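We use cookies to remember your settings and count visits. Accept all | Manage choices

Small bleeds, big claims
Speaker notes, Wednesday afternoon session

Start without the title slide. Ask the room how they were taught to handle a small bleed next to a suture line. Let two people answer. They will give different answers, and both will say theirs is the standard one.

My complaint today is with the word "simple." Course brochures love it. The Civiment handout we were all given in April calls placing a stitch near a bleeding point "a simple, repeatable skill." I have read it twice and I still don't know what they think is simple about it. Repeatable by whom? On what tissue?

Slow down here, people write this part down.

The tissue is slick. It shines back at the light, and a shiny surface hides its own edges. Blood makes that worse. A dark pool tells you roughly where to look and very little about where it started. The source may be under the pool or off to one side of it, and a stitch put through the middle of the red on a guess is still a guess.

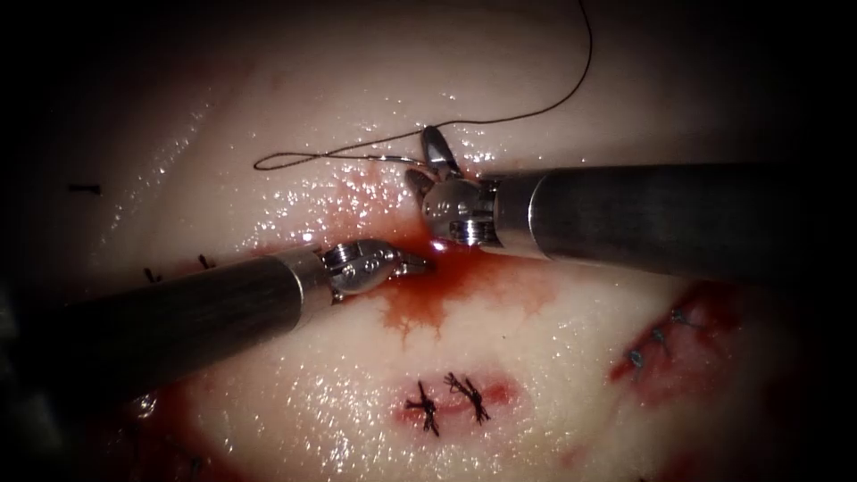

Then there is the thread. Most teaching I sat through was all needle: needle angle, needle grip, follow the curve. Fine. But slack has to live somewhere, and a loop lying across the field is one more thing to keep track of while both tips are busy in the same small space. I would like to see one course spend as long on the slack as it does on the grip.

Pause. Someone will say the answer is a shorter thread. Ask them how short, and for how many throws. (Don't get drawn into knots, that is the next talk.)

Now the numbers. The Gilten course says 99 percent of its trainees "achieve control" by the last day. Control of what? I asked, and was told it means the exercise was finished. A finished exercise and a stopped bleed are two separate things and I would want them in two separate columns. Also the last day is a practice day on the same model they have used all week. I'd hope they look good on it by then.

The Cisero checklist is better, and I say that grudgingly. It has 6 items and I would keep two of them:
- say out loud where you think the bleeding is coming from before the needle goes in
- know where your slack is

The rest is padding. "Maintain awareness" is not an instruction, it's a wish.

If there is time, mention Gezer. They dropped the stopwatch from their suturing test and people complained that scores could no longer be compared. I'm not sure they ever could. A fast bad stitch used to beat a slow good one. I don't know yet whether the new scoring is any fairer - they haven't shown the raters' sheets, and I've asked.

Questions. Expect one about cost, and pass it to the chair.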